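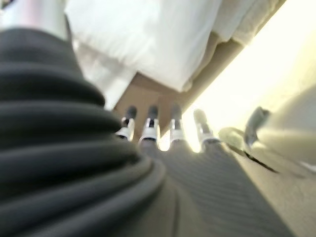
White cloth and a dark grey ribbed sleeve.

To: Linen and Household Services list
From: Household Services Office, Jarevdale
Date: 2019-01-14
Subject: Re: Towels returned grey, and the new collection rules

Dear colleagues,

The office has received several replies to the message from the Plositz guest house, some sent to the list and some sent to us directly. As the same points come up in most of them, we are answering here so that all houses work from the same text. The message is quoted below for those who joined the list after it was sent.

> To the Household Services Office
>
> We should be grateful for advice on two matters.
>
> First, the bath towels that came back from the laundry in the last delivery are noticeably greyer than those we kept in the cupboard. They are clean and do not smell, but when an old one and a new one hang on the same rail the difference is plain, and guests have remarked on it. We have not changed anything in the way we sort or bag. Is this a fault at the laundry, or is it the age of the towels? If it is age, may we replace them in this budget year?
>
> Second, we do not understand the new collection rules. The sheet that came with the empty bags says that flat linen and towelling must be bagged apart. It also says that no bag may be sent less than half full. We have 26 beds and in the winter months most are empty. If we keep the two kinds apart we can seldom half fill a towel bag in a week. Should we hold the towels back until there are enough, or send them short and accept the charge? Damp towels cannot be left in a closed bag, and we have nowhere to hang them other than the boiler room.
>
> We would also ask that changes of this kind be announced on the list before they take effect. We learned of this one from a sheet of paper in a bag.
>
> With thanks,
> Plositz guest house

The last point is accepted. The sheet was issued by the laundry and should have been sent to the list by this office first. Future changes will be announced here at least one full collection in advance.

Greying of towels

We asked Nutow, who hold the laundry contract for all houses, to look into the matter. Their answer is that the towels from Plositz were washed in the normal way, but in a load that included kitchen cloths from another house. The kitchen cloths had been bagged with bath towels and were not noticed at sorting. Grease and loose dye from kitchen cloths will settle on white towelling, and one wash of this kind is enough to dull it.

Nutow have offered to rewash the affected towels with a stronger whitening agent at no charge. Plositz should send them in a separate bag marked REWASH. The office cannot promise that they will come back as white as new. Towelling that has been through several years of hard water does lose its brightness, and a rewash will not put that right.

Houses are asked to observe the following:

Kitchen cloths, floor cloths and dusters go in the green bags only.
Bath mats may travel with towels if they are white. Coloured mats go with the kitchen cloths.
Towels used for any purpose other than bathing (wiping up spills, drying dogs, covering furniture during painting) are to be cut across one corner and kept in the house as rags. They should not be sent to the laundry again.

Replacement

Towels may be replaced within the current budget year if they are worn through, torn at the hem or stained after a rewash. Greyness alone is not a ground for replacement. The office recognises that this will disappoint some houses. At the last stock return the houses together held 2249 bath towels, and a change of rule on colour would mean replacing a large part of them at once.

Where old and new towels are both in use, we suggest that each room be given towels of one age. The older ones do very well in the rooms let to walking parties and school groups, and the difference is not seen when they are not side by side.

Requests for replacement should be made on the usual form. Please fill in the column for the size. Forms without a size have been returned in the past and this has held up orders for everyone, as the supplier will not accept a part order.

Storage in the houses

Questions were also raised about shelves. Linen keeps best on slatted shelves in a room that is heated a little throughout the winter. Solid shelves are acceptable if the linen does not touch the back wall. Towels should be stacked with the fold facing outwards and the returned linen put at the bottom of the pile, so that the whole stock is used in turn – several houses have found towels at the back of the cupboard that had plainly not been moved for years, while those at the front were wearing thin.

Lavender bags, cedar blocks and scented papers are not to be used. A few guests are made unwell by them and the smell does not wash out easily.

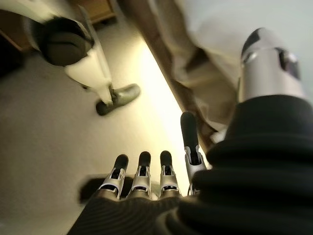
Collection rules

The rules on the sheet stand, with 2 changes agreed with Nutow since it was printed.

The first change concerns half-full bags. The charge for short bags will not be applied in January or in any other month in which a house has let fewer than half of its beds. The house must write LOW SEASON on the tag. Without these words the sorting room has no means of knowing and the charge will be made.

The second change concerns flat linen and towelling. Small houses may place both in one bag in the low season if the towelling is first put in one of the net liners. The liners keep the two apart when the bag is emptied. A supply will come to each house with the next delivery, and more can be had from this office. They are to be returned with the bags and are not to be used for vegetables.

Damp towels must not be held back in closed bags. Plositz is correct on this. Mildew marks form in a short time and cannot be removed. Towels that have to wait for a collection should be hung until dry, and the boiler room may be used for this if nothing is hung on or against the boiler or its pipes. A folding rack can be claimed from the small items budget.

Collection points are unchanged, apart from the one at Zerouali, where the yard gate is closed for repair. Until further notice the bags should be left inside the side porch. The driver has been told and has a key. Please do not leave bags in the road, even for a short time and even in dry weather.

Stock return

The next stock return is due at the end of the month. Houses should count what is on the shelves, what is in the rooms and what is at the laundry, and enter the three figures separately. In the last return some houses gave a single total and others left out the linen in use, and the office had to write to them again.

Sheets, pillowcases, bath towels, hand towels and bath mats are to be counted. Tea towels, table linen and curtains are not. Blankets are covered by a separate return in the spring. Any linen that bears the mark of another house should be entered on the back of the form with the name of that house, and kept until we arrange an exchange. It is best not to send it home by way of the laundry, which has led to confusion over tags.

Outstanding points

The following were raised on the list and remain open:

Whether houses may buy coloured towels for use by the swimming pond. The office has no objection in principle but has asked Nutow for a price for washing them.
Whether the weekly collection at Jarevdale could be moved to an earlier hour. The driver's round is being looked at and an answer will follow.
Whether ironing of pillowcases is needed. This was last discussed some years ago and opinions differed strongly. Houses that wish to comment should write to the office and not to the whole list.

When replying to this message, please delete the quoted text that you do not need. The archive copies have become very long.

Household Services Office
Jarevdale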